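Keep the wrist camera in the planner

Most of the arguments I have about manipulation software end up in the same place. Someone has a fixed camera over the table, a clean point cloud, and a planner that treats the world as settled once the first scan is done. The wrist camera is there too, but it gets used for the last few inches before a grasp and ignored the rest of the time. I think this is a mistake, and I think the reason we keep making it is in our tools more than in our robots.

At Lullau we ran our stack that way for two years. The overhead camera built the map, the planner made a path, and the controller followed it. The wrist stream went to a separate process that woke up near the target. It was easy to explain and easy to test. It also failed in ways that were hard to see in the logs, and the log viewer showed only what the planner believed.

In March we went back through 1238 recorded runs and replayed them in Zavitz, our own replay tool. Of the runs we had marked as "bad grasp," 590 had a wrist view that already disagreed with the map well before the fingers closed. An object stood a little to one side of where the map had it, or a thin clear part was missing from the map completely. The information was on disk. No part of the planner was asking for it.

The usual answer is that wrist images are a mess. They tilt, they blur, the gripper gets in the way, and the light changes as the arm moves. All of that is so. A desk under strong blue light does not look like the same desk under a white ceiling panel, and color thresholds tuned on one will be wrong on the other. But a person's desk is where we say we want these machines to work, and messy input is a reason to carry uncertainty through the planner. Throwing the input away just hides the problem until contact.

What I would like to see is fairly small. Let the planner hold its map as a guess with an age on it. Let every wrist frame confirm or lower that guess, even during a long move with no grasp coming up. We tried this in a branch called Gronow, with a budget of 600 milliseconds to accept a correction and replan. It was slower over a full task. It also stopped before contact in many cases where the old version kept going, and I will take a slow arm over a fast one that knocks things down. 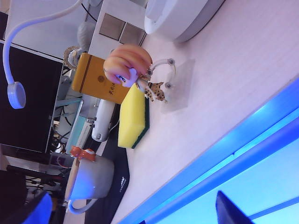
Wrist view of a desk, with a figurine on a clear acrylic stand next to a kitchen sponge.

Clear acrylic is a good test for any of this. Our depth code tends to return holes or the surface behind it, and a map with a hole in it reads as free space unless someone decided otherwise. In our code, nobody had decided. The default came from a library setting, and it took us 3 releases to notice. Unknown space should be its own state in the planner, with its own cost, and the viewer should draw it in a color you can't miss.

The tooling matters as much as the method. Drunlow, the viewer we use now, puts the wrist image and the planner's belief side by side on one clock. People on the team began filing better bug reports within a week - they could point at the moment the two parted. If I had to pick one thing for a new group to build first, it would be that viewer, before any work on a better grasp model.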